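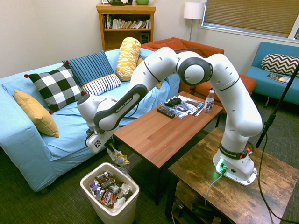

Collecting Examples: FAQ

Home | Guides | Tasks | FAQ | Contact

What counts as one example?
One wrapper or bag, from first reach to release over the bin. Save each as its own file.

How many do I record?
Sets of 12. Move the trash to a new spot after every 4.

Do I keep failed grasps?
Yes – label them "miss" and go on. Rundora sorts them later.

Which views are saved?
The room view and the wrist view. Check both before you start a set.

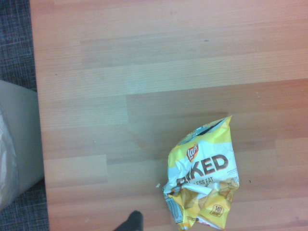

Wrist view, chip bag on the table.

Who do I ask about labels?
Zsófia Dobos.

We use cookies to remember your settings. Accept | Decline

Last updated: May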